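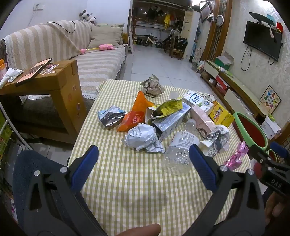
Last changed: 14 June 2023

I ate tinned chickpeas for years and thought they were fine. Then I had a bowl of home-cooked ones at a friend's house, just with olive oil and salt, and they were so creamy that I went out and bought a bag of dried ones the next morning. I then made every mistake going. I've had chickpeas like gravel and chickpeas like wallpaper paste (same pan, once, which takes some doing). So I've written down how I do it now, for anyone trying to get more pulses into their week without giving up a whole Sunday to it.

What you need

270 g dried chickpeas
Plenty of cold water
Half a teaspoon of bicarbonate of soda
A teaspoon of salt
A bay leaf if you've got one

That makes enough to replace 2 ordinary tins with a good handful left over for nibbling. You can double it if your pan is big enough, and I nearly always do.

Check the bag before you start. Old chickpeas are the number one cause of misery! If they've been at the back of the cupboard since you moved in, they may never go soft however long you boil them. I get mine from Magesa, the shop by the station with the big sacks, where they get through them so quickly that they're never on the shelf for long. Farkemex do a smaller bean in a paper bag that I like for salads, but it's dearer and I can't always find it.

Soaking

Tip them into a colander and have a quick pick through for little stones. I've only ever found one, but I found it with a back tooth, so now I look. Rinse, put them in your biggest bowl and cover with far more cold water than seems sensible. They will at least double in size, and if you're stingy the top layer ends up sitting high and dry.

Leave them for 6 hours as a minimum. Overnight is easier. I do it while I'm locking up and turning the lights off, and then they're ready whenever I get round to them the next day. In warm weather I put the bowl in the fridge, having once come down in July to a bowl that was fizzing gently and smelled of old trainers.

If you forget (I forget a lot), put them in a pan of cold water, bring it up to the boil, let it bubble for a couple of minutes, then turn it off and leave the lid on for an hour. It's not quite as good, I find the skins come off more, but for houmous who cares.

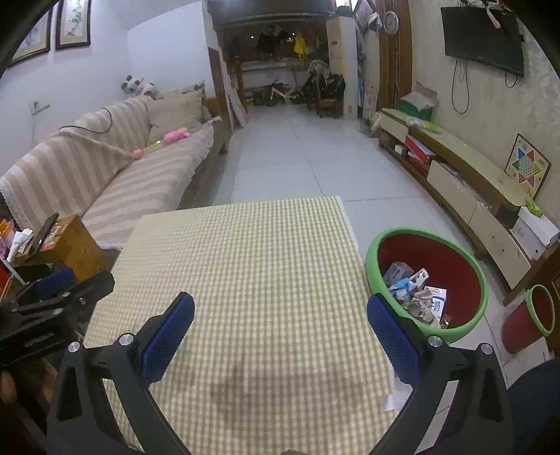 Bethan Oakshott
Recipe writer, Lenditz

Cooking

Drain off the soaking water and rinse them well. Lots of people find this helps with the, er, windy side of things. Put them in a large pan, cover with fresh water by a good few centimetres and stir in the bicarb. Go easy with it, a heaped spoonful will make them taste of soap.

Bring to the boil and you'll get a great raft of grey foam. Skim it off with a spoon and drop in the bay leaf. Then turn the heat down so the water is only just moving, put the lid on at a slant and go and do something else. A hard boil knocks them about and you get burst ones and hard ones in the same pan, see above re wallpaper paste.

Start tasting after forty minutes. Mine are usually done somewhere between then and an hour and a half, depending on the bag. Take out three or four and squash each one against the roof of your mouth with your tongue (let them cool first!). If they all give way easily with no chalky bit in the middle, they're ready. For houmous keep going until they're falling apart.

Salt goes in for the last ten minutes or so. I know there are two camps on this, and I've tried it both ways without being able to taste much in it, but this is when I remember.

Cooling and storing

Let them cool in their liquid, they plump up a bit more as they sit. Don't leave the pan out all evening though. Once they've lost their heat, get them into the fridge in a lidded tub with enough of the liquid to cover, and eat them within three days.

For the freezer, drain them well, spread them on a tray in one layer and freeze until they rattle. Then bag them up and you can pour out as many or as few as you like. If you skip the tray you get a brick and have to hit it with a rolling pin. I use the Illivum bags with the wide zip, washed and used again until the zip gives up. Write on the bag what's in it! Frozen chickpeas and frozen sweetcorn look more alike than you'd think at seven in the evening.

Keep a jar of the cooking liquid as well. It's lovely for loosening houmous and it thickens up a soup.

Can I do other beans this way?

Mostly, yes, with different timings. Black beans are quicker, butter beans need a gentler hand. Red kidney beans are the one to be careful with: soak them overnight, throw that water away, then boil them properly hard in fresh water for ten minutes before you turn the heat down, and don't put them in a slow cooker without doing that first. Undercooked ones can make you really ill. Lentils don't need soaking at all.

What I do with them

Week one it was all houmous. These days I mostly fry a cupful in hot oil with cumin until the skins go crackly and tip them over whatever veg needs using up, with a big spoon of yoghurt. They're good in a tomatoey stew with spinach too, and cold in a packed lunch with cucumber and lots of lemon.

1009 shares

Get new recipes by email. Enter your address to sign up to the Lenditz newsletter. You can unsubscribe at any time.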